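4.2 Der Beutel im Eimer: eine unterschätzte Alltagshandlung

Wer sich mit der Pflege von Haushalten beschäftigt, landet früher oder später beim Abfall, und wer beim Abfall landet, kommt am Beutel nicht vorbei. In unseren Gesprächen in Kovalside und Maltley haben wir das anfangs unterschätzt. Wir hatten den Leitfaden auf das Trennen und Hinaustragen ausgerichtet und das Auskleiden des kleinen Eimers, wie er im Bad oder neben dem Schreibtisch steht, nur mit einer einzigen Frage bedacht. Gerade dort aber gerieten viele der 18 Befragten ins Erzählen, und zwar mit einer Ausführlichkeit, die uns beim Abschreiben der Aufnahmen immer wieder Freude gemacht hat.

Am Anfang steht fast immer die Größe. Kleine Eimer werden selten mit dem Beutel ausgestattet, der für sie gedacht wäre; genommen wird, was in der Schublade liegt, und das ist meist zu groß. Eine Befragte aus Maltley schilderte uns, wie sie den Überschuss zunächst ringsum nach außen legt, dann mit der flachen Hand die Luft herausdrückt und zuletzt an einer Ecke einen Knoten macht, damit der Rand nicht nachgibt. Gelernt habe sie das von ihrer Großmutter, die dafür noch Zeitungspapier nahm – geknotet wurde da freilich nichts, gefaltet dafür umso sorgfältiger. Ein anderer Befragter hielt den Knoten für übertrieben und schwor auf ein Gummiband, das er bei jedem Wechsel wieder abstreift und über den Wasserhahn hängt, wo es seine Frau regelmäßig wegräumt.

Wir unterscheiden im Folgenden zwischen dem Einlegen und dem Sichern des Beutels. Das Einlegen umfasst das Öffnen, das Hineinsenken und das Umschlagen über den Rand, das Sichern alles, was danach geschieht, damit der Beutel unter Gewicht nicht hineinrutscht. Im Alltag gehen beide Schritte ineinander über, und die Trennung ist zugegebenermaßen unsere eigene. Sie hat sich beim Auswerten aber bewährt, zumal die Befragten über das Einlegen recht ähnlich sprachen, über das Sichern dagegen beinahe streitlustig. Yatziri Alvarado hat in ihrer früheren Arbeit zur Vorratshaltung etwas Verwandtes beobachtet: Einig ist man sich über das Verstauen, uneinig über das Verschließen.

Bemerkenswert fanden wir auch, wie oft vom umgeschlagenen Rand die Rede war, ohne dass wir danach gefragt hätten. Manche Haushalte streichen ihn glatt, bis er eng am Eimer anliegt, andere lassen ihn liegen, wie er fällt. Abbildung 6 gibt die zweite Art wieder, mit einem hellblauen, durchscheinenden Beutel, dessen lose Ränder sich rings um den kleinen weißen Eimer auf dem Tisch ausbreiten. Für die einen ist das der Inbegriff der Nachlässigkeit, für die anderen schlicht praktisch, weil man beim Herausnehmen gleich genug Material zum Greifen hat. Yareli Meléndez, die einen großen Teil der Gespräche geführt hat, notierte dazu, dass dieselben Personen, die den Rand im Wohnbereich verstecken, ihn in der Waschküche ohne Bedenken stehen lassen.
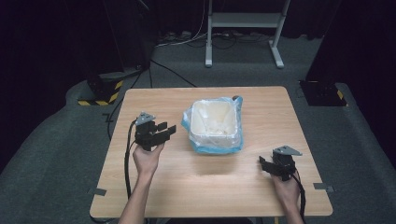

Abbildung 6. Kleiner weißer Eimer mit hellblauem Beutel auf einem hellen Holztisch. Der Rand des Beutels ist umgeschlagen und liegt lose auf; rechts oben am Eimer steht ein dunkler Knoten oder Zipfel ab.

4.3 Wann ist ein Eimer voll?

An das Auskleiden schließt sich die Frage an, wann der Beutel gewechselt wird. Von den 18 Befragten nannten 17 einen eigenen Maßstab, und nur in 2 Fällen war es der Füllstand allein. Häufiger entschied der Geruch, der bevorstehende Besuch oder der Weg, den man ohnehin zur Tonne machte. Im Badezimmer, wo vor allem Papier und Watte anfallen, wird mitunter nur der Inhalt in einen größeren Sack gekippt und der Beutel selbst bleibt, wo er ist. Auch diese Gewohnheit wurde uns halb stolz, halb verlegen geschildert, und wir möchten sie ausdrücklich als Sparsamkeit verstanden wissen. Im Dezember, wenn in vielen Haushalten Verpackungen und Gäste zusammenkommen, verschieben sich die Maßstäbe noch einmal; darauf gehen wir im folgenden Abschnitt anhand der Haushaltstagebücher aus Kovalside näher ein.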